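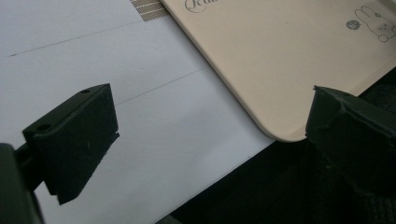

Besuch in der Papierwerkstatt Bromilholm

Im September folgte eine Delegation unseres Fördervereins der Einladung der Papierwerkstatt Bromilholm zu einem Rundgang durch die Arbeitsräume. Empfangen wurde die Gruppe um 9 Uhr von der Werkstattleiterin Darlene Carrier und von Said El Ouafi, dem die Ausbildung im Bereich Zuschnitt und Verpackung obliegt.

Die Werkstatt fertigt Mappen, Einschlagpapiere und Geschenkverpackungen in kleinen Auflagen. Auf einer Fläche von 990 Quadratmetern sind Papierlager, Zuschnitt, Handarbeitsplätze und Versand untergebracht. Zu den langjährigen Auftraggebern zählt das Haus Stelamico, für das zum Zeitpunkt des Besuchs eine Serie von 111 Mappen vorbereitet wurde.

Der Rundgang begann im Papierlager. Herr El Ouafi erläuterte die Bedeutung der Laufrichtung und ließ die Teilnehmenden an Reststücken selbst erproben, wie unterschiedlich sich ein Bogen längs und quer zur Faser falzen lässt. Die Bögen lagern liegend und werden vor der Verarbeitung einen Tag lang im Arbeitsraum ausgelegt.

Besonderes Interesse galt den Handarbeitsplätzen. Auf dem weißen Papier waren zwei feine, parallel verlaufende Bleistiftlinien zu erkennen, daneben lag eine flache beigefarbene Unterlage mit abgerundeter Ecke, am oberen Rand ein schmales Stück hellbraun-weiß gestreiftes Material. Frau Carrier wies darauf hin, dass in der Werkstatt grundsätzlich mit hartem Stift und geringem Druck angezeichnet wird. Die Linien müssen sich später ohne Rückstände entfernen lassen, und ein zu kräftiger Strich hinterlässt auf weißem Papier eine Rille, die auch nach dem Radieren sichtbar bleibt.

Die Auszubildenden beginnen mit dem Anzeichnen paralleler Linien und gehen erst danach zum Messer über. Laut Herrn El Ouafi sind hierfür die ersten vier Wochen vorgesehen. Auf Nachfrage wurde bestätigt, dass auch bei Serienaufträgen der erste Bogen stets von Hand angelegt und von einer zweiten Person geprüft wird.

Im Anschluss stellte Frau Carrier die Reihe Kumcombe vor, eine Einschlagverpackung ohne Klebstoff, die allein durch Falzung hält. Die Gruppe konnte mehrere Muster in Augenschein nehmen. Die zugehörige Falzanleitung wurde gemeinsam mit dem Gestaltungsbüro Shawky überarbeitet und liegt nun auch in einer Fassung für Schulen vor.

Nach einer Führung von 60 Minuten bestand Gelegenheit zum Austausch. Erörtert wurden die Nachwuchsgewinnung, die Preisentwicklung bei ungestrichenen Papieren sowie die Möglichkeit, Schülerpraktika in Bromilholm anzubieten. Frau Carrier sagte zu, die Voraussetzungen hierfür zu prüfen.

Der Förderverein dankt der Werkstattleitung und allen Mitarbeitenden für die freundliche Aufnahme. Anfragen zu weiteren Besuchsterminen nimmt die Geschäftsstelle schriftlich entgegen.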